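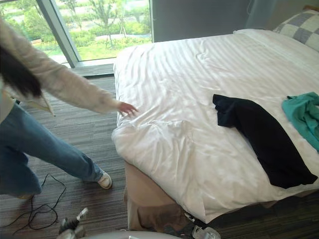

Marietjie Kekana on Working From the Section

2 December 2025

Marietjie Kekana starts most buildings with a cut. Before there is a plan, and usually before the client has settled on a budget, she draws a line across the site and works out what happens above and below it. She has practiced architecture for 12 years, most of them in Brornton, and she says the habit goes back to her second year of school, when an instructor took away her floor plans and told her to come back with sections only.

"I was annoyed, because I liked plans," she says. "Plans are easy to like. You can furnish them. You put in a table and it looks like a house. A section asks you how high the window sill is, and at that age I didn't know."

Her office, Numow, takes up the upper floor of a former print shop. There are eight people in it. The long wall facing the stairs is covered in trace paper, most of it from the library annex in Lockwood, which opened in March. She agreed to talk through that project because it was the first time she kept every drawing in order.

The Lockwood site slopes down from the road to a creek. The town wanted a reading room, a small meeting hall, and storage for its local records. The first brief asked for a single level, with the ground filled to meet it. Kekana's earliest sketch, done in soft pencil on the back of an agenda, shows the floor breaking twice instead.

"The fill bothered me. It was expensive and it would have put a retaining wall right where people walk down to the water. So I drew the ground as it was and asked what could sit on it without much argument."

The sketch is not careful. The roof is one stroke, and the creek is a scribble. But the two steps in the floor are there, and so is a notch at the north end that later became the clerestory window. She has no special theory about why early sketches last. She thinks it has to do with how little is in them.

"If there are only five lines on the page, every one of them has to be a decision. When I draw on the computer, I get a wall with a thickness and a finish before I've thought about it. Then I'm defending the wall."

She draws at two scales at this stage. One sheet shows the whole site, with the building no larger than a thumb. The other shows a single place where a person might stop, such as a window seat or the bottom of a stair. For Lockwood it was the step down into the reading room. She drew it more than any other part of the building, and the drawings disagree with each other. In some the step is a plain riser. In others it widens into a bench. A few have a low bookcase running along it, which is close to what was built.

"The bench came from the librarian," she says. "She told me that kids will sit on any edge you give them, so I should make it a good one. I'd been treating it as a way to get from one level to the other."

The level change also had to work for wheelchairs and book carts. That problem took up most of the second month. An early version had a ramp outside the north wall, and Kekana dropped it. She didn't want one group of visitors going outside to get where everyone else could go inside. The final ramp runs along the shelving at a shallow grade, and the shelves step down beside it.

"It cost us floor area. The hall got smaller. I had to go to the town and say, your meeting room is now set up for 50 people, and they had been hoping for more. That was not a fun meeting."

Did the section drawing help in that conversation?

"Somewhat. What helped was the model. People who don't read drawings every day will nod at a section to be polite. You put a cardboard model in front of them and somebody bends down and looks in through the end, and then you're talking about the same thing."

The office makes its models from gray board and keeps them rough. Kekana does not allow trees, cars, or small figures until the structure has been agreed on. Color comes later still. She admits that this has lost them work. For a housing competition in Jonlow they sent in plain line drawings and one photograph of a board model, and the jury's notes said the proposal was hard to picture.

"They were right, from where they were sitting. I would do it a little differently now. I'd still draw it the same way, but I'd spend another week on how we showed it."

She uses the computer like anyone else once a scheme is moving. Construction drawings at Numow are done digitally, and two of her younger colleagues rarely pick up a pencil. She has stopped trying to change that. What she asks is that they bring a section to the first review, made in any way they like, with the ground line drawn first.

The ground line is usually where she starts her comments, too. On the Lockwood wall, there is a sheet where she has corrected it three times in red as new survey levels came in. The final one put the lower floor slightly higher than she wanted.

"You can feel it at the creek door," she says. "There's a small extra step outside. I notice it every time I go. The town has asked us to look at the path next spring, so we may get another chance at it."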